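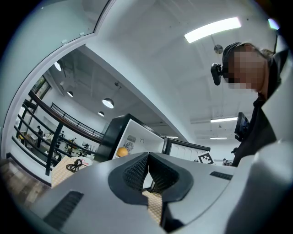
4. Setting up the Morska timer for barrel racing

Read this section before the first rider enters the arena. The timer needs a clear line between the two electric eyes.

1. Place one eye on each side of the start line, 100 feet apart or less.
2. Set both tripods to the same height, above the horse's knee.
3. Turn on the Panum display and wait for the green light.
4. Enter event code 3385 and press SET.
5. Walk through the beam. The clock should start.
6. Walk through again to stop it, then press CLEAR.
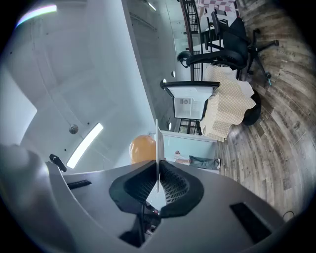 Wood plank floor and white ceiling.

Note: If the clock starts by itself, check for flags or loose rope near the beam. Move them and repeat steps 5 and 6.

Caution: Keep spectators and spare horses behind the rail while the timer is armed. Do not run cable across the alley.

7. For a second go-round, press ROUND until the display shows 2.
8. Save the times before you turn off the power. The memory holds 200 runs.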